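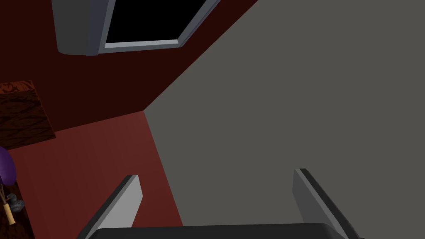 Fivska Bundale

4. Keeping the Simulated Cell in Working Order

4.1 What counts as maintenance

It is commonly assumed that a simulated robot needs no upkeep. It has no grease, no belts and no cable to be chewed through by a chair. We held this view ourselves until the second month of work on the Trallumex cell, when the gripper began to close on its objects with one finger slightly ahead of the other. Nothing had worn out. A joint limit had been typed in twice, in two files, with two values, and the software had picked its favorite.

This section describes how the cell is set up and how it is kept usable. The cell consists of one arm with a two-finger gripper, a rendered room, and a view from the wrist that looks out past the fingers. All training runs reported in Section 5 draw on this view, so any fault in it is passed on to the policy, which learns it faithfully.

4.2 The gripper model

The fingers are flat plates with beveled edges. An earlier version had rounded tips and a fine rubber texture, and it was a handsome piece of work. It also slowed contact solving to the point where a single grasp took longer than the coffee break meant to cover it. We went back to plain plates and kept the handsome version for talks.

Finger travel is checked at the start of every batch. The gripper is sent to fully open, held, and sent to fully closed, and the joint readings are compared with the values in the master file. The batch is refused if the two fingers disagree by more than 2 percent of their travel. Out of 1441 batches, 14 were refused. In 7 of these the cause was an edit to the model made in good faith by someone improving something else. The rest came from stale copies of the master file, a problem we addressed by deleting the copies and which returned in October.

4.3 Mounting the wrist view

The wrist view is attached to the gripper housing and moves with it. Its offset must be set so that both fingers stay visible when open. If the view sits too far forward, the fingers drop out and the policy has to guess where its own hand is. If it sits too far back, the housing takes up most of the picture, and the policy becomes an expert on housings. The setting we use leaves a good deal of gray along the bottom and a clear gap between the fingers. 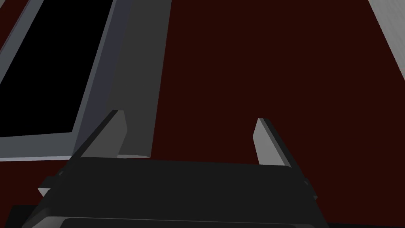 Figure 3. Wrist view with the gripper open over a dark red surface. The black-centered gray frame is at upper left.

Large plain surfaces deserve a word of warning. When a flat area of one color fills the gap between the fingers, as in Figure 3, there is little in that part of the view to show how far away it is. We tried adding a faint grid to such surfaces. The policy became very good at grids. The plain colors were put back, and depth was supplied as a separate input.

4.4 Resetting the room

Between episodes the room is returned to its stored state. In early versions the reset put every object back at its exact starting height, including objects whose supporting surface had since been lowered in the model. These hung in the air for one step and then fell, and the log recorded each fall as an interaction. For a short and happy time our interaction rate was the best in the group.

The present routine, which we call Tăng, places each object slightly above its support, lets it settle, and records the resting pose as the new starting pose. It then opens the gripper fully and runs the arm to its home position. If anything is still moving when the settling time is over, the room is loaded again from disk.

4.5 Repairs

Faults are repaired in the master file only. Each repair is noted in one line giving the part, the old value and the new one. A second line for the reason was optional and remained blank in nearly every entry, so it is now required. The commonest reason on record is "was wrong."

After a repair the finger check is run again, followed by one full reset and a slow pass of the arm through the room with the gripper open. The slow pass is watched by a person. Automatic checks catch bad numbers well enough, but they have no opinion about a table that has been turned upside down, provided its weight is correct.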